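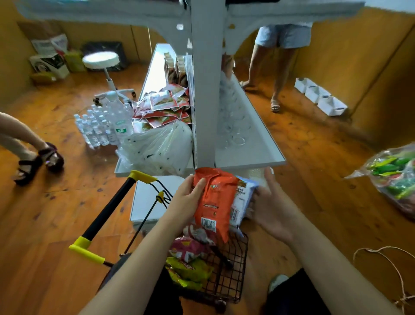
What the Stripes Mean: Barcodes and Packets in the Shop

Nearly everything sold in a packet has a barcode printed on it. A barcode is a block of dark bars and light gaps. It stores a number in a form that a machine can read quickly. The shop's computer uses that number to find the name and price of the item.

How the bars store a number

Each digit from zero to nine has its own pattern of bars and gaps. Some bars are thin and some are thick. The digits are usually printed in small type under the bars as well, so a person can type them in if the scanner can't read the code.

A scanner shines light onto the packet. White areas reflect most of the light and dark bars absorb most of it. A sensor measures the light that comes back and turns the changes into a signal. The computer converts the signal into digits.

The last digit is called the check digit. It is calculated from all the others. If the scanner misreads a bar, the sum will usually come out wrong and the computer rejects the code. The cashier then scans it again.

Why the price is not in the barcode

On most packets the barcode holds only the product number. The price is kept in the shop's computer. If a shop changes the price of a snack from 347 cents to 300 cents, it changes one entry in the computer and every packet already on the shelf scans at the new price. The label on the shelf has to be changed too.

Items sold by weight, such as cheese cut at the counter, can be different. The shop prints a label for each piece, and the barcode on that label may include the weight or the price.

Where the barcode goes

A barcode needs a fairly flat surface. This is easy on a cardboard box and harder on a soft bag. A snack bag is filled with gas to cushion the food, so its sides bulge. Packet designers try to keep the code away from seams and creases - a fold across the bars changes their apparent width. On the orange snack bag held over the basket, the barcode is white and sits near the lower edge. The blue-and-white packet held with it has a barcode of its own.

Colour matters as well. Many scanners use red light. Red ink reflects red light almost as well as white paper does, so red bars on a white background are nearly invisible to these scanners. Black or dark blue bars work well.

Reading the rest of the packet

The small blocks of text on a packet carry other information. Look for these:

Net weight - the mass of the food without the packaging, in grams.
Ingredients - listed from the greatest amount to the least.
Nutrition panel - energy, fat, sugars and salt (listed as sodium), often shown per serve and per 100 grams.
Date mark - either "best before" or "use by".

The 100 gram column is the one to use when comparing two foods. Serve sizes differ between brands, but 100 grams is always the same amount.

Try it at home

Collect 6 empty packets from the recycling. Find the barcode on each one and write down the first three digits. Sort the packets into groups with the same three digits. These digits show which national office issued the number to the company. They do not tell you where the food was made.

Next, find the net weight on each packet and put the packets in order from lightest to heaviest contents. Compare this with their order by size. A large bag of chips may hold less than 200 grams, while a much smaller tin of beans may hold more.

Words to know

Absorb: to take in light or heat.
Reflect: to send light back.
Sensor: a part that detects and measures something.
Digit: any single number symbol from zero to nine.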